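Dog owners wanted: Clerura Itchy Skin Study

Does your dog scratch, lick or chew all summer long? We'd love to hear from you! Clerura is looking for dogs and their people to help us learn how skin allergies change with the seasons, and whether a simple home diary helps owners spot a flare-up earlier.

Dogs of any breed or colour are welcome, as long as they are over a year old and have seen a vet about itching. So far 812 dogs have joined through our Serkmont and Lau clinics, and we're hoping to reach 1,212 by the end of August.

You'll fill in a short diary each evening (it takes 5 minutes) and come to Lundico for two check-ups. Please keep giving any medicine your vet has prescribed.

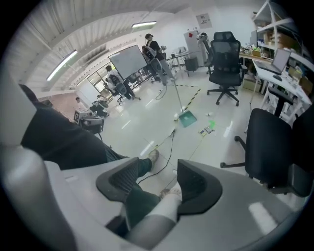
Check-ups take 20 minutes, and your dog can have a good sniff around first. Come in whatever you'd wear on a walk – dark pants, white socks and beige sneakers are just right for time on a shiny tiled floor. Bring a favourite blanket, a few treats your dog already eats, and your diary. To join, ask for a form at the front desk of either clinic.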